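New pocket guide to the rivers, hills and borders of Europe out in May

I've been drawing maps for most of my working life, and I still get a silly amount of pleasure from a good river. So I'm thrilled to say that my new book with Prellwood, a pocket guide to the physical geography of Europe, goes on sale in May!

It runs to 184 pages and covers the continent in 8 chapters, starting with the Atlantic coast and working east. Each one opens with a full-spread relief map, and then come the bits I always wanted as a child: where the rivers rise, which hill is the highest for miles, why a border suddenly wiggles through the middle of a lake. The index has 2089 place names in it (I checked every one, and my eyes may never recover).

Brinkmann supplied the base mapping and were very patient with my questions about estuaries. Ideck did the typesetting, and found a way to fit the longer Welsh and Finnish names on the page without shrinking them to ant size.

There's a large-print edition too, coming out on the same day, with the same maps redrawn at a bigger scale and far fewer minor roads.
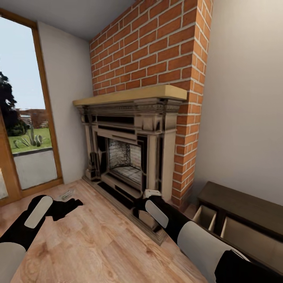
Computer-rendered interior: brick chimney breast with wooden mantel shelf.

Schools ordering 5 copies or more get a free wall map of the main river basins, printed by Wateck on paper that folds properly. Review copies and sample spreads are ready now from the Prellwood press desk, and I'm happy to do interviews, especially if you want to talk about watersheds.

ENDS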